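Council extends reusable bag scheme to all market stalls

Traders in Prurnatard will stop handing out single-use carrier bags after a trial that began in July.
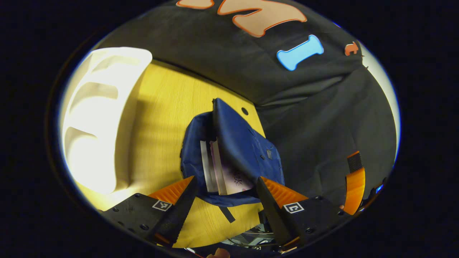
PRURNATARD, 2020-10-31 – The town council has voted to extend its reusable bag scheme to every stall at the covered market and to the shops along Siveck Road.

Under the scheme, customers may borrow a fabric bag for a small deposit and return it to any trader taking part. The trial involved 30 stalls and was paid for by the council's waste reduction fund. A total of 869 households registered in the first month.

The council said in a statement that the trial had been "well received by shoppers and traders alike", although some stallholders had asked for more storage space for returned bags. Lockable bins will be placed at both market entrances.

A further 2000 bags have been ordered from Vololov, the textile workshop on the Tsang estate. Washing will also be carried out there, with collections twice a week.

Traders who still hold stocks of plastic bags may use them for another 20 days. Fresh fish and meat counters are exempt – they may continue to supply thin plastic wrapping on hygiene grounds.

Households that have not yet registered can do so at the town hall or the library during normal opening hours.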